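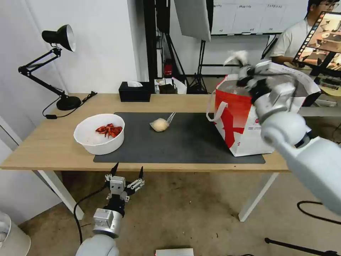 Bread roll, dried chilies and a paper shopping bag on the table.

I'm so happy to share this one! Voda, our free swim program for adults with disabilities, is opening a second pool in Kerkach this April – and yes, there's a lift, a ramp and a quiet hour starting at 7 a.m.

We started in Jeltau with one lane and a lot of nerves. Last year we ran 158 classes, and 59 people swam a full length for the first time (I cried at most of them).

The Leblanc Fund is paying for the first season. Classes cost nothing, and you can bring a friend along. Want a spot? Ask at the front desk of either pool.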